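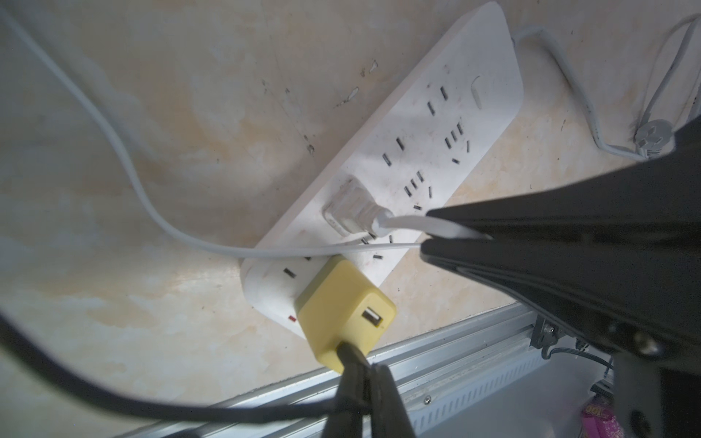

Unplugging a charger with the Jikar kit – setup and first run

Updated 7th June. Covers the Jikar two-jaw gripper with the Ruveo wrist camera. If you've got the older Inov controller, most of this still works but the menus are in a different order.

What you need

Kit bolted down, camera cable in, stop button where you can reach it. A multi-outlet power strip. One cube-shaped USB wall charger. Bright colour if you can get it, yellow is good, white on white gives the camera grief.

Before you start

Strip off at the wall. Not just the switch on the strip – the wall. Do all of your practice dead. We never run this one live and you shouldn't either.

Wipe the jaw pads. Dust off the strip makes them slippery.

Step 1. Place the strip

Anywhere the arm can reach without stretching. Diagonal is fine. Tape the underside or it'll slide when the charger lets go. Keep loose cables out of the jaw path, specially thin white ones, they catch.

Step 2. Teach the approach

Manual mode, speed at 30. Bring the jaws in low, toward a bottom corner of the charger. Stop short. Save as point A.

Look at the camera view now. The jaws look huge and a bit blurry that close, normal. Focus should be on the charger and the strip, not the jaws. If the whole picture is soft, fix it before you go on.

Step 3. Set the grip

Force starts at 8 in the Jikar menu. Close slowly. You want both jaws flat on the sides of the cube, so if only a corner is touching, open up, rotate the wrist a little, go again. Save as point B.

Don't just crank the force. Shiny plastic squirts out sideways and then you're crawling around under the bench.

Step 4. The pull

Straight up out of the outlet. Any tilt and the pins bind. Set a pause of 500 milliseconds after the jaws close, then lift. If the strip comes up with it, more tape.

Step 5. Run it

Save the program, run once at low speed with your hand on the stop. Then again. Then move the strip a bit and see if teh camera correction picks it up. Ours took 156 runs before we trusted it at normal speed, yours may be quicker.

Problems

Arm stops early – cable snagged behind the gripper, check there first.

Jaws miss to one side – camera offset. Redo calibration, page two of the Haslinger mount sheet.

Charger wiggles but wont come out – grip is too high. Go lower on the body.

Wrong plug grabbed – happens when two are close together. Narrow the search box, or take the other plug out while you're learning.

Putting the charger back in is a seperate guide, much fussier. Should be up in December.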